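## 7. Connecting a Rooftop Unit to the Tusero Gateway

Revised 4th August. Replaces the section of the same number in the earlier guide. 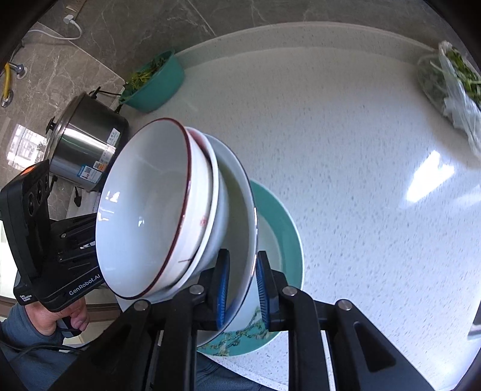 The steps in this section apply to a gateway that has already been mounted and powered as described in Section 6. They cover wiring the field bus, adding the unit in the Tusero console, and setting the first alarm limits. A laptop with a network port and an installer login are required.

**CAUTION:** Disconnect and lock out power to the rooftop unit before opening the control compartment. The gateway may stay powered.

### 7.1 Wire the field bus

1. Open the control compartment and find the communication terminals on the unit controller.
2. Run shielded twisted-pair cable from the controller to the gateway port marked BUS A. Keep the cable out of any conduit that carries line voltage.
3. Connect plus to plus, minus to minus, and common to common.
4. Ground the shield at the gateway end only. Tape back the shield at the unit end.
5. If the unit is the last device on the run, set its termination switch to ON. All devices between it and the gateway stay at OFF.
6. Close the compartment and restore power.

**Note:** BUS A supports up to 36 devices. Larger sites need a second gateway. Do not split one run into a star; the console will list the devices but readings will drop out at random.

### 7.2 Set the device address

1. On the unit controller, open the network menu.
2. Enter an address that is not used elsewhere on the same run. Address 2 is reserved for the gateway.
3. Set the baud rate to match the gateway. A mismatch shows as a steady amber light on BUS A.
4. Save and restart the controller.

Write the address on the label inside the compartment door and on the site sheet.

### 7.3 Add the unit in the console

1. Connect the laptop to the SERVICE port and log in.
2. Select **Site > Devices > Scan**. Leave the page open until the scan ends.
3. Select the new device and choose a template. Use *Montoya* for single-stage units and *Drosthorpe* for units with a variable-speed supply fan.
4. Enter a name in the form building, roof zone, unit number. The name appears on work orders and can't be changed later without closing open alarms.
5. Select **Test Points**. Supply air, return air, and outdoor air should each show a live value.
6. Select **Commit**.

If a point shows `---`, the template does not match the controller. Remove the device, scan again, and choose the other template. If a point shows a fixed value of 326, the sensor input is open. Check the sensor leads before calling support.

### 7.4 Set alarm limits

1. Open the device and select **Alarms**.
2. Leave the template limits in place for the first 7 days of run time. The console records a baseline during this period.
3. After the baseline is complete, select **Suggest Limits** and review each value.
4. Assign a contact for each alarm level.
5. Select **Send Test Alarm** and confirm receipt with the contact.

**Note:** A baseline recorded in December should not be used for cooling alarms. Clear it and record a new one once the unit has been running in cooling mode.

### 7.5 Site records

For sites served from the Stovton office, send the completed site sheet to Mariama Fiadzo. Requests for extra installer logins go to Mohammed-Awal Nyarko and must list the gateway serial number.

Continue to Section 8 for trend logs and scheduled reports.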